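Derkell 228 – Ferro de engomar com gerador de vapor

Imprimir | Enviar por e-mail

Referência: Derkell 228
Utilização: lavandarias de pequena dimensão, ateliês de costura, alojamento local
Garantia: 3 anos (caldeira e resistência)

O Derkell 228 é um conjunto de engomar composto por gerador de vapor independente e ferro ligado por mangueira revestida a tecido. A caldeira é de aço inoxidável, com resistência exterior, o que permite a limpeza interna sem desmontagem do elemento de aquecimento. O vapor é comandado por um interruptor no punho e passa por uma eletroválvula montada à saída da caldeira.

A base do ferro é de alumínio polido, com saídas de vapor concentradas no terço dianteiro. Para tecidos escuros ou com tendência para ganhar brilho, recomenda-se a sapata antiaderente Dondard, vendida em separado. A sapata encaixa por mola na parte posterior e retira-se com o ferro frio.

O termóstato do ferro e o pressóstato da caldeira funcionam de forma independente. A temperatura da base pode ser reduzida sem alterar a pressão disponível, o que é útil em fibras sintéticas e em misturas com elastano. Um limitador térmico de rearme manual corta a alimentação em caso de falta de água.
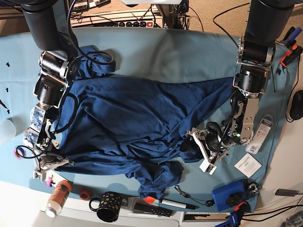
A superfície de trabalho condiciona o resultado tanto como o ferro. O Derkell 228 pode ser usado sobre tábua aspirante, tábua simples ou mesa com cobertura têxtil resistente ao calor. Em mesa plana, a peça deve ser totalmente aberta antes da primeira passagem: uma peça azul-marinho ainda amarrotada sobre um pano azul-petróleo, com a parte superior esquerda apanhada em pregas, tem de ser esticada a partir dos cantos, caso contrário o vapor fixa os vincos existentes. Nas cores escuras convém engomar pelo avesso, com vapor intermitente e sem pressão sobre costuras e bainhas. As coberturas tingidas devem ser ensaiadas previamente com um pano branco húmido, para despistar a transferência de cor.

Enchimento e arranque
Encher a caldeira com a máquina desligada e sem pressão, utilizando o funil fornecido. Apertar a tampa à mão. Ligar os dois interruptores e aguardar que o indicador verde acenda. Os primeiros jatos contêm água condensada na mangueira e devem ser dirigidos para um pano à parte.

Manutenção
Em zonas de água dura, esvaziar e enxaguar a caldeira a cada 30 horas de funcionamento. Não utilizar vinagre, perfumes de engomar nem água de secador de roupa. A eletroválvula está dimensionada para 4000 horas; a substituição é feita pela assistência técnica e inclui a junta de saída. A mangueira deve ser inspecionada com regularidade na zona de entrada no punho.

Acessórios e peças
Sapata antiaderente Dondard
Suporte de mangueira Virmont, fixação por grampo
Repouso de silicone para o ferro
Junta da tampa da caldeira
Cobertura de mesa Virmont em algodão, com feltro

O suporte Virmont não é compatível com tampos de vidro. As coberturas são fornecidas sem fitas de aperto e podem ser cortadas à medida. Para tábuas aspirantes de outras marcas, indicar o modelo no pedido de orçamento.

Fornecimento
O conjunto é entregue com funil, repouso de silicone e manual em português. As peças de reposição são expedidas do armazém Nedeljković. Pedidos técnicos e orçamentos ao cuidado de Drita Omerović, serviço de assistência.

Contactos | © Nedeljković Equipamentos de Lavandaria. Todos os direitos reservados. | Voltar ao topo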